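The Pink Box

The club had no room in April, so we practiced in the bedroom of my aunt, who worked nights at the Casmont bakery and slept in the afternoon on the sofa because of us. She said the bed was large and we should use it. We were four students, two grippers and one box.

The competition was called the Ledska Cup. The task for our class was written in one line: put the things of a household into their place, by gripper, so that a machine can learn it afterward from your hands. The school at Borkov had already sent 3000 recordings. We had 214, and of these my captain said that 50 were bad, mostly because of me.

I must explain that I was not chosen for my skill. I was chosen because I had an aunt with a bed.

My captain was a tall girl with a very quiet voice. She never shouted, and this was worse. When I dropped a thing she wrote a small line in her notebook, and I could hear the pencil. She had one rule, that the hands must be slow at the beginning and slow at the end, and in the middle they could do what they wanted. I was fast at the beginning. I have always been fast at the beginning, also at school, also with people.

That day it was my turn to take the right side. We began with the snacks, which were easy to close the fingers on but not easy to let go. The foil stuck a little to the blue pads. I learned to open slowly and to wait, and to count inside my head to three in my own language before I moved away.

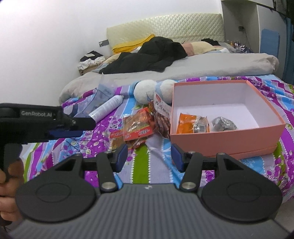 The bed in April, with snacks in and beside the pink box.

"Now the toy," said my captain.

I did not want to take the toy. It had two round white balls on top, like ears, and my little cousin had given it to us for the practice with a serious face, as one gives a key. If I closed too hard on the ears, I thought, she would know it. Children know such things. I said that the box was still almost empty and that we should finish the packets first.

"The list says any order," said my captain.

"Then my order is packets."

She looked at me for some time. The boy who held the other gripper was leaning his elbow on the mattress, and everything on the bed moved a little toward him. The spray can turned over once and stopped. He said sorry to it.

We did the packets. Then we did the plastic bag, which was the most hated object of our whole team, because it changed its shape each time you touched it. I tried it from above and it slid away. I tried it from the side and I took the bedsheet together with it, and a hill of flowers and stripes rose up into the air. The pencil made its noise.

"Again," said my captain.

In D'Souza's handbook, which we had all borrowed from the same library, there was a chapter about soft things. It said that a person does not look at the bag, he looks at the place where the bag will be folded. I had read this sentence many times and understood every word, and it had never helped me. But I was tired now, and when I was tired I did not hurry. I found one fold that stood up more than the others. I went down to it and closed. The bag came up, complete, and hung there with its small wrinkled sound, and I carried it over the edge of the box and opened, and counted to three.

No pencil.

"Thirty seconds," said the boy. He always kept the time, also when it was not asked.

After this only the can and the toy remained. I took the can. Then I held the gripper over the toy and I could see the bedsheet between the two fingers, and after that I could see only the light blue of its base. I did not touch the ears. I went low and closed so softly that my captain bent down to see if I had closed at all.

Behind us the door opened. My aunt stood there with her hair flat on one side and looked at her bed, at the duvet which we had pushed away, at her black clothes on top of it. I was sure that now we would lose also this room. The toy was in the air. I could not put it down and I could not turn my head completely.

"You hold it like a baby," said my aunt.

"It is slow at the end," I said. "It is the rule."

She came closer and watched until the toy was sitting in the box between the packets, a little crooked. Then she took out the orange snack from under it, with her own fingers, opened it, and went back to the sofa.

My captain turned to a new page. "Two hundred fifteen," she said, and began to put everything back on the bed.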